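Bin picking: clearance to the wall and clutter rules

torque_ripple
February 16, 2018
We are rewriting our cell rules for mixed-object bin picking. The current draft says no more than 91 percent of the gripper stroke open on approach, and a joint torque check before every descent. Does anyone set a minimum distance between the fingers and the bin wall, or do you leave it to the planner? 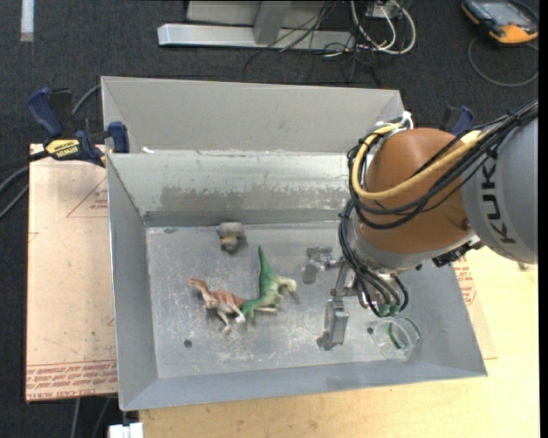
Nudorine Manipulation Group / Cembridge site / Cell practice

Our bin has sloped sides and a divider, so wall distance changes with depth. Current load is toy dinosaurs, a metal bracket and a clear plastic cup. Bin rim is clamped.

flange_side
Leave it to the planner, but give it a measured model of the bin. A fixed number on sloped walls costs you every pick near the corners.

kusuma_cell2
Disagree. Models drift when the bin shifts. We re-measure after 400 picks and still keep a fixed margin.

flange_side
Then your clamps are the problem. Put clamp inspection in the rules and drop the margin.

torque_ripple
Clamps are checked at shift start. Cables at the wrist worry me more, the planner treats them as nothing.

kusuma_cell2
Add a padded collision volume for the dress pack. Giduvmont's template has a section on it, last revised in July.

flange_side
Agree on the padding. Still no on the margin.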